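Workshop Notes: The Hand Gets a Table

Regular readers will remember that the Varkside bench by the window has been occupied since spring by a robot hand, and that the robot hand has been occupied, for most of that time, by falling off its own wrist. We are pleased to report progress. The wrist holds. The thumb bends in the direction the thumb is asked to bend. Zerrin Ekinci has stopped keeping the small screwdriver behind her ear, which those of us who share a bench with her take as a sign of peace.

The current job is fruit. The hand is supposed to pick up a lemon and put it on a plate, a task that Shahab Akbari's daughter can do while watching television. It has cost us 48 evenings, if you count the ones spent looking for the hex keys, and the group voted to count them.

After the business with the cracked knuckle in the summer, Pejman Nouri made a rule that nothing runs on the real hand until it has run in simulation first. He built the practice table himself over a couple of weekends and is a little vain about it, especially the pear. There is no gravity in there that he did not type in, and when the hand throws something across the room, the room is fine. Members who have not seen it should stop by the desk with the big monitor and ask. He will show you. He will show you for nearly an hour.

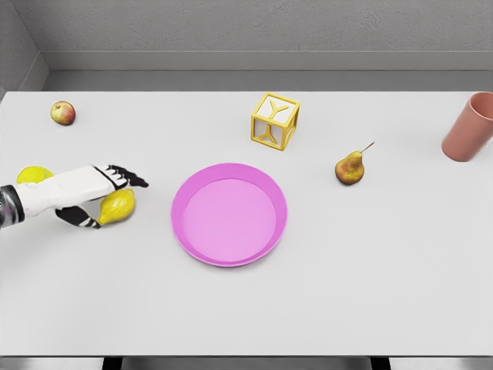

Thumb on the lemon, plate still waiting. From Pejman's simulator.

The grip is where the arguments are. Bahman Jafarzadeh wants the thumb to come in low and tuck the lemon up against the rest of the hand. Zerrin wants the fingers to do more of the work and thinks the thumb is being spoiled. For now we are using Bahman's version, mostly on the grounds that he wrote it down. Lemons roll, it should be said, and they roll with real commitment when a fingertip lands on the pointy end. Our controller (Kulix, the one Shahab named after losing a bet) closes the fingers at 7 steps of force, and the first two are so polite they hardly qualify as touching.

The other objects get their turn later. The apple ought to be easy. The pear has everybody worried. The open yellow block was Nazanin Najafi's request — she says anyone can grab a thing with sides, and she wants to see what happens when a finger goes through the middle. We expect to hear about it either way.

The target before we move back to the real hand is 100 tries in a row with the lemon ending up on the plate, and our best run so far is 5. Zerrin has taped the number to the bench, in large print, next to where Bahman sits.

The build group meets Tuesdays after supper at the long bench. Bring a laptop if you want to poke at the simulator, or a soldering iron if you would like to be popular. We are also short of M3 screws again, and whoever borrowed the good calipers knows who they are.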